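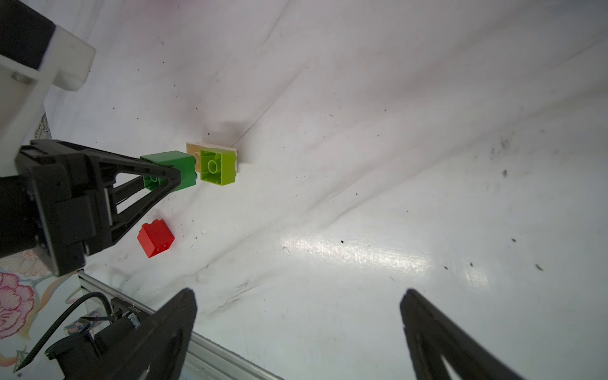
The writer of Flilo on sequels, post-credits scenes and why the villain had to go

29/09/2023
706 shares | 40 comments

I'd promised myself I wouldn't open with the post-credits scene, and then of course it was the first thing I asked. The writer of Flilo laughed down the phone for quite a long time. "Everybody does," she said. "My mum asked before she'd got her coat off."

If you haven't seen it yet (go on, it's on Kultance now, and look away if you're bothered by spoilers), Flilo is the small British superhero film about a woman who can hear any radio signal ever sent and can't switch it off. It came out in March in a handful of cinemas, did better than anyone expected, and ends with a voice on the radio saying one word: "Notton". Then black. I shouted at the telly!

So what is Notton? A place, a person, another hero?

"I know what it is," she told me. "The director thinks he knows what it is. We've never compared notes, which probably sounds mad, but we've both been very happy not having that argument."

She did say it was written late, after the first test screening, and that the original ending was much longer. There was a whole scene in a bus station with Babaei, the villain, who in the finished film is only ever a voice. I hadn't realised he'd been on screen at all at any point, and I said so.

"Oh, he was all over it. He had a coat. He had a speech about the sea — I loved that speech. But every time he walked in, the film turned into a different film, and the test audience liked him more than her."
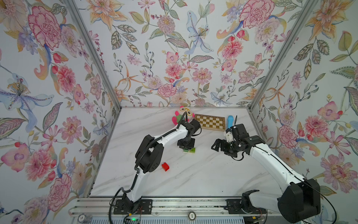

I asked if it hurt, cutting him. She said she'd sulked for a weekend and then rewritten all his scenes as broadcasts, and that the first draft of those came out so quickly she was a bit annoyed about it. The sea speech is still in there, chopped up. You hear bits of it under the kitchen argument, if you've got decent headphones (I went back and checked, and you do).

We talked about the comics for a while too. People assume Flilo was a comic first, and it sort of was: she drew it herself, badly by her own account, and printed 1,000 copies. Most of them sat under her bed. One is now being offered online for up to 3,000 pounds, and she finds this very funny.

"I gave that one away. I remember it, there's tea on the back. I should've kept the tea ones." 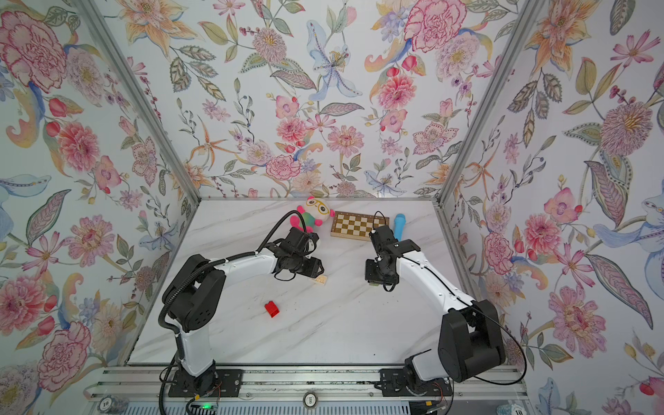 Two robot arms at a marble-patterned tabletop, with floral wallpaper behind.

Would she do a big studio film, if one of them rang? There was a pause, and I thought I'd lost the line.

"I'd do one with a good joke in it. I grew up on the big ones and I still go on opening night, with the nachos and everything. But I wouldn't want to write the bit where the sky opens. I'd want the people underneath trying to get home."

As for a sequel, she's got a title and she's got an opening scene, and she wouldn't tell me either. I tried twice. All I got was that the kitchen is back and that Babaei may get his coat after all.

Flilo is streaming on Kultance.

Share this | 40 comments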